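SLIDE 1: TITLE

Leave it up while people find seats. Don't read it out loud. They can read.

SLIDE 2: WHAT CUDELL IS SELLING

The kit is called Venura. Two hand-held grippers, a case, a charger and a login. You squeeze, you do a chore, the software keeps the recording. 752 dollars for the pair, and no, you can't buy just the left one. I asked.

Pause for the lefties.

SLIDE 3: SETUP

The brochure says 10 minutes. Mine took 20, most of it spent on a password that wanted a symbol but had opinions about which. After that, fine. Pairing worked the first time and I have no joke for that.

SLIDE 4: GRIP

Good news first. The padded fingers are the best thing in the box. They open wide, they don't scuff, and swapping a pad takes one screw. The narrow jaws are fussier. Lovely on a bag handle, miserable on a teaspoon.

Mention Zamora's kit here: cheaper, stiffer trigger, pads that shed. My thumb still remembers it.

SLIDE 5: KITCHEN JOBS

Groceries, containers, putting things away. Let this one sit for a bit before talking.
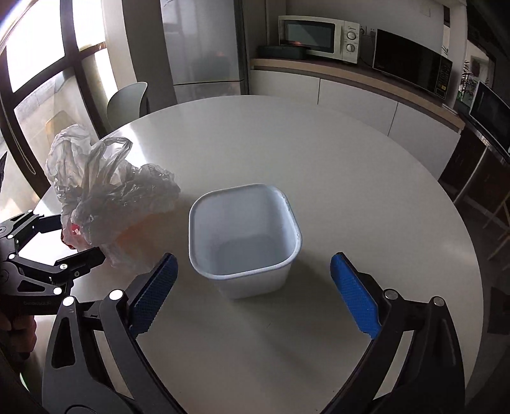
Two hands is where the price starts to make sense. One tool holds, the other gets ready, and after a day you stop narrating it to yourself. I logged 248 takes and threw out more than I'd like to say. The delete button is easy to find. Full marks.

SLIDE 6: GRIPES

The trigger squeaks. The Lustora plug-in, sold separately, does what the export menu should have done for free. Support answers at 3 a.m. and only at 3 a.m.

SLIDE 7: WOULD I BUY IT

Yes, on sale. Take questions, skip the one about the warranty.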